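Grondstead Office Tidy: data card

Recordings of clearing and wiping tasks in a working office, made with hand-held grippers.

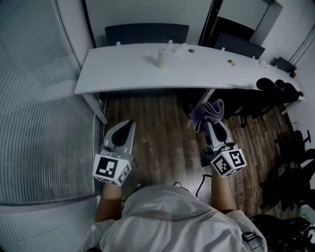

What is in it

1,123 recordings across 55 tasks. The tasks include picking up cloths, clearing desks, pushing in chairs and putting small items back in trays. Each person holds a gripper in each hand, and the printed marker cubes are used to work out where the tools were.

Who recorded it

Cleaning and front desk staff at the Brustell office in Erkudow, during paid hours. 47 people took part. Sessions ran for no more than an hour, and a floor supervisor could not ask anyone to make up a missed one.

What changed at work

Evening cleaners now start with kitchens and toilets. Desk clearing is left for the trial robot on 3 floors, and staff finish whatever it leaves. Several cleaners said the new order meant more bending and less walking. Shift lengths were kept the same for the trial. The April rota had to be redrawn twice when the robot was out of use.

Two cleaners asked for their recordings to be removed. This was done before release.

Known gaps

Glass walls and dark floors are common, so results may not carry over to carpeted rooms. Left-handed use is thin. Wet cloths are not labelled apart from dry ones.

Use

Research and training only. Do not use the recordings to measure the pace of individual staff.

Maintained by Janevski. Last changed 2026-05-08.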